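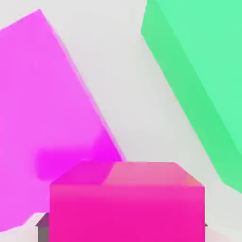 Reading time: 4 minutes

Week 4 handout: Can a machine tidy the kitchen yet?
Trastville campus, robotics for beginners
Notes by Idris Ifans

Last week we finished on the Maddocks problem (clear one shelf, put everything back where it lives) and a lot of you stayed behind to argue, which made my Friday! So let's start with the smallest piece of that job: picking up one block.

A pink cube and two fingers in a simulator look like nothing much, but most of a chore is in there already. Where is the cube? Which faces do I squeeze? When do I stop closing? Get those right and you have the beginnings of stacking tins or sorting bolts into bins.

Notice the colour on top of the cube. The left part is a deeper pink than the right, and it's probably light bouncing off the magenta finger. You and I see one flat face. A program that finds objects by colour may see two, and then it reaches for half a cube. I love this sort of trouble, because it turns up again with a real kettle next to a real red tea towel.

Key terms
Grasp: where the fingers touch, and how hard.
Occlusion: one thing hiding part of another. The magenta finger overlaps part of the cube's top, so the robot's own hand blocks its view.
Sim-to-real gap: the drop in success when you leave the simulator.

How big is the gap? In our Inora exercise the simulated arm made 3,000 attempts overnight. We then took 481 of the starting positions and ran them again in the simulator with the final program, and it managed 466. Lovely numbers! Then we moved to the bench arm and a damp sponge, and had a much humbler afternoon.

So, chores: where are we? Same part, same tray, good light: yes, and shop floors have done it for years. A mixed sink of dishes: sometimes, slowly. Folding a fitted sheet: I can't do that either.

Before next class
Read the Drudura notes on grip force, sections 1 and 2. Pick one chore at home and write down every grasp it needs, including the ones you do without looking. Bring it on paper, we'll be swapping.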